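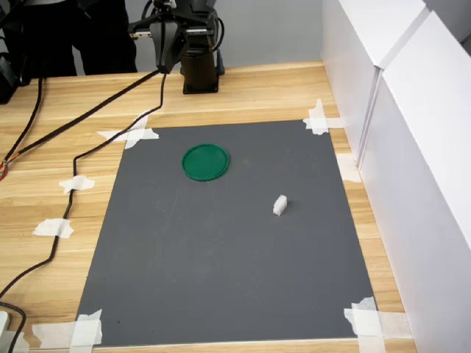

Trotstead Bench Mat, Dark Gray
Item 3655
$45.00
In stock. Ships rolled.

It is a gray rectangle. We have tried to write more exciting first sentences and they all turned out to be lies. The Trotstead goes between your table and whatever you are about to do to your table, and it has been our steadiest seller since Nayeli Tovar talked us into carrying it one September, over the objections of everybody who thought people already owned newspapers.

Large enough for a proper project with room left over for the parts you swear you'll need later. Dark enough that a small pale thing dropped on it can be found again. Plain enough that you won't get attached.

What you get

One mat, dark gray
One cardboard tube, which you will keep for years for no reason
One instruction card (it says "unroll")

Tape is not included. See below.

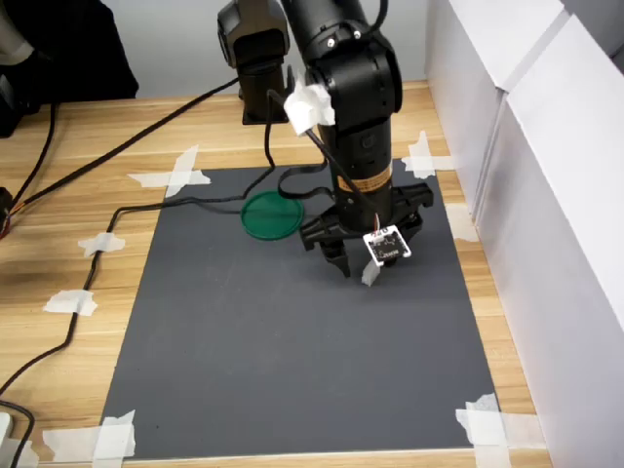 Trotstead Bench Mat on a light wood tabletop, taped at all four corners.

Setting it up

Unroll the mat on a clean, dry table and leave it overnight. It has spent a long time in a tube and has opinions. If you're in a hurry, roll it the other way for a minute, then lay it flat and put a heavy book on each end.

The corners will be the last to give in. White masking tape does the job: two strips per corner, crossed, half on the mat and half on the wood. Brisa Carrillo in our shipping room prefers one wide strip and has been told so by customers. Use what you like, but test it on the underside of the table first if the finish is old or the table belongs to your mother-in-law. Peel slowly when you take it up. 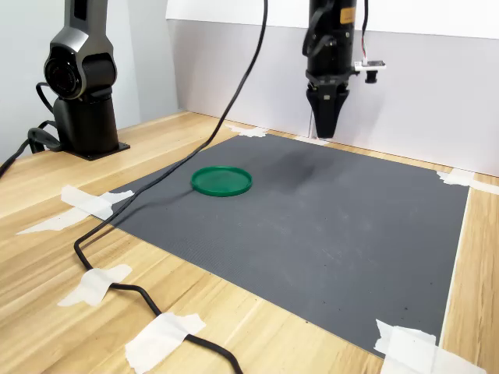 Wear is the thing people write to us about, usually with the word "already" in the subject line. Any dark surface shows marks, and the Trotstead is a dark surface. Expect faint lighter scuffs like the ones around here, and the odd dark speck too. They don't change how the mat works. Small parts are still better off in something with a rim, and the green plastic lid, set down open side up, makes a perfectly good tray for them. We looked into selling a tray. The lid from your own kitchen costs less and we lost the argument.

Cleaning

Wipe with a damp cloth and a drop of dish soap. Let it dry flat. Don't put it in the dishwasher, where it won't fit anyway, though Eliseo Villaseñor would like it noted that it very nearly does.

Do not iron the mat. Do not cook on the mat.
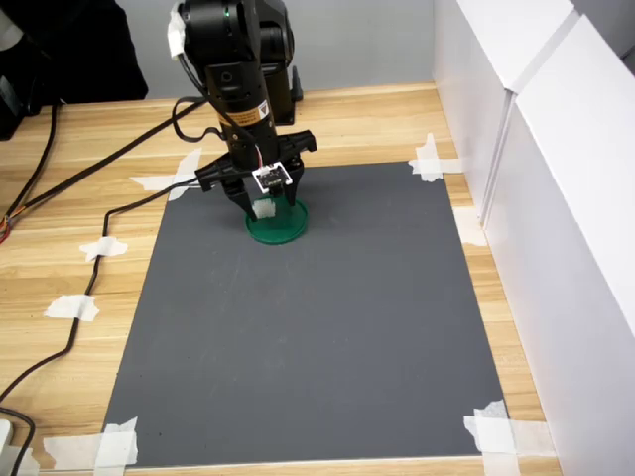
Returns

You have 21 days. Send it back in the tube, clean and without tape on it. If it arrives damaged, email a photo to the shop and we'll ship another without making you fill out a form.

Customer comments

"Does what a mat does. Took two nights to lie flat at the corners." Hermenegildo T.

"Bought one for the bench and another for the kitchen table. The kitchen table one is now also on the bench." Baltazar Q.

"Gray." Verified buyer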